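Home Reviews Kitchen Workshop Floor Care Archive Contact

Review: the Lombardi countertop arm, three weeks of chores

Monday, July 19, 2021

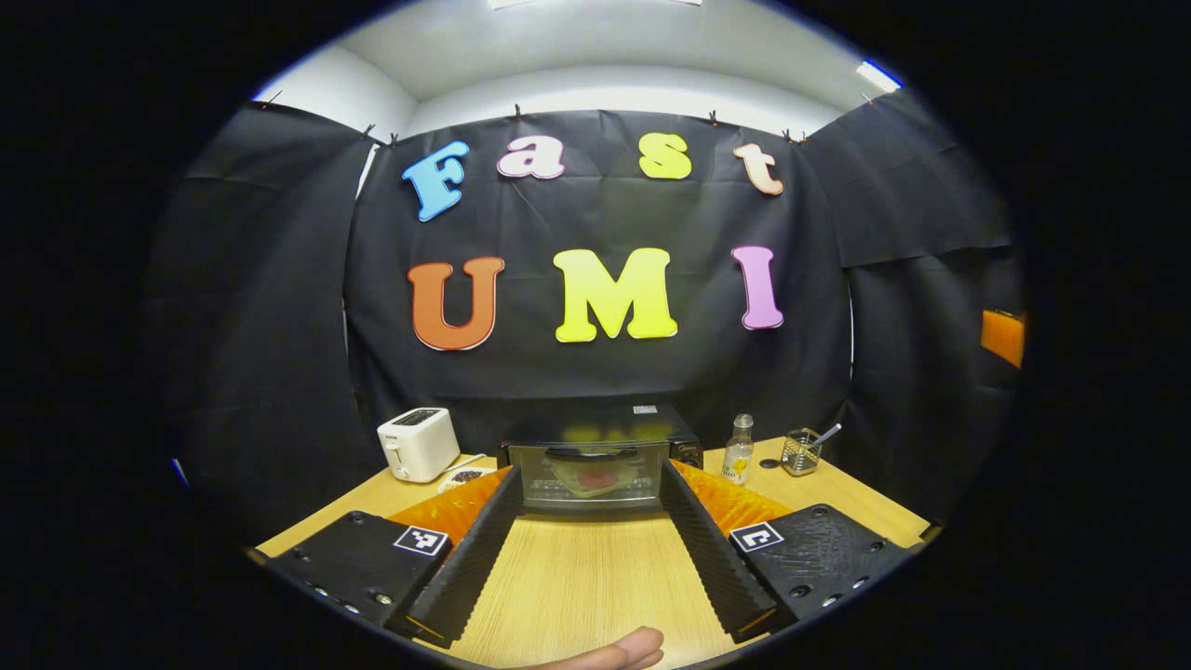
I have been promised a robot in the kitchen for most of my adult life, and what I own is a vacuum that eats shoelaces. So when Lombardi offered a loan of its countertop arm, with the Sosteo gripper and the Steltia software already set up, I said yes and cleared a shelf for the return box on the same day.

The pitch is that you show it a chore and it learns the chore. Breakfast is the usual selling point. Toast, coffee, something warmed in the toaster oven. Those jobs sound easy to anyone who has hands. A toaster lever has to be pushed straight down with a fair bit of force. A toaster oven door swings out and down on a hinge, so whatever is holding the handle has to swing with it. Then there's the tray, which is wider than any gripper I've seen and wants to tip.

I kept a log. Over three weeks I gave the arm 434 separate jobs, and it finished 168 of them without me stepping in. You can decide if that's good. I thought it was better than I expected and nowhere near good enough to leave alone while I took a shower.

What it did well: picking up a mug and putting it down again, and dropping a spoon into a cup. Getting a spoon back out of the cup was another story, especially when two spoons were leaning together. It wiped a flat counter acceptably if there was nothing on the counter.

The toaster oven was the worst of it. The arm would find the handle, close on it, and pull straight back, dragging the whole oven toward the edge. I ended up putting rubber feet under mine. After that it managed the door more often than not, but I never once trusted it with a hot tray. A plate of cut tomatoes went on the floor the first weekend, and I stopped using good plates.

Glass was hit or miss. Small bottles with smooth sides slid when the table was damp. Caps were hopeless. It held the bottle nicely and had no second hand to turn the lid with, so I'd stand there opening things for a machine that was supposed to be helping me.

Speed is the other sore point. I can make toast and coffee while half asleep. The arm took long enough over one slice that the coffee had gone lukewarm, and I had made the coffee.

In fairness, the soft-padded fingers are gentle. It didn't crack an egg it was told to carry, and I tried that on purpose several times. The arm is quiet too, quieter than my dishwasher by a long way. Teaching it a new job was less painful than I'd feared, although moving the toaster a hand's width to the left seemed to wipe its memory of what a toaster was.

The shop-floor version is sold through Leltberg, and I got an afternoon with one on a packing bench. Same arm, heavier base. With identical boxes arriving in the same spot it was steady and rather dull to watch, and I mean that as praise. Mix the box sizes and it began to hesitate. A person at the next bench was clearing two or three orders to its one.

Price is $1277 for the home kit, before the mounting plate. The plate should be in the box. Replacement finger pads are extra as well, and mine had a tear in one corner by the end of the loan.

Should you buy one? If you like tinkering and have a table to spare, maybe. If you want breakfast made, no. Lombardi says a software update is due in August that will improve doors and drawers. I've asked to keep the loan unit until then, and I'll run the oven jobs again with the rubber feet off.

Rating: 3 out of 10 as a kitchen helper. Higher for the packing bench, provided all your boxes are the same size.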